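Drerside's repair and reuse hall will stay open through the winter after the town council agreed a new lease on the former Bolletti biscuit warehouse, it was announced on 2 Jan 2025.

The agreement runs for five years and covers the ground floor, the loading yard and the two offices above the street entrance. Rent has been held at its present level until the first review. The council had put the building up for sale last spring but withdrew it when no bid met the asking price.

The hall takes in household goods, checks them and sells them on at low prices. Furniture makes up most of its trade, followed by lamps, bicycles and kitchenware. In its last full year it passed on 566 pieces of furniture that would otherwise have gone to the tip at Wannasri Lane.

Under the new terms the hall must open at least 30 hours a week. It must also keep the yard gate clear for the recycling lorries, which share the access road. Parking on the north side of the yard will end, and customers collecting large items will be asked to book a slot at the front desk.

## Roof work to start in April

The council will pay for repairs to the roof, which has leaked above the storage bays for several winters. The work has gone to Panov, a building firm based in the town, and is due to begin in April. Scaffolding will go up on the street side first and the pavement will be narrowed while it is in place.

The hall does not expect to close during the repairs. Beds, sofas and anything else with upholstery will be moved to the front of the building, and donations of mattresses will stop until the work is finished. Wooden furniture will still be accepted, provided it is sound and free of woodworm.

Small tables are in short supply. The hall says they sell faster than anything else on the floor, mostly to people moving into one-room flats, and that it would be glad of more in any condition short of broken. Marks and scratches are not a problem. Glass-topped tables cannot be taken.

Low wooden tables in a pale finish are among the kinds most often asked for.

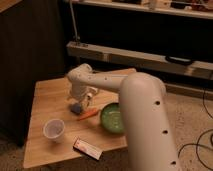
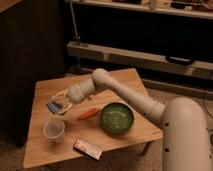
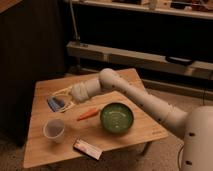
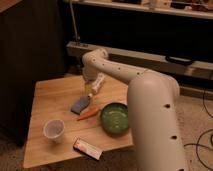 ## How to donate

Goods can be brought to the yard entrance during opening hours. Donors should ring the bell and wait for someone to come out, as items left at the gate overnight have been damaged by rain. A collection service runs within the town boundary for furniture too large for a car. Collections are free, but there is a waiting list of several weeks and the van cannot go above the first floor unless there is a lift.

Electrical items must have their plugs attached. They are tested on site and held for 72 hours before they go on sale. Fridges, freezers and gas appliances are not accepted and should go to Wannasri Lane.

Opening times for the rest of the winter are posted at the entrance and at Drerside library.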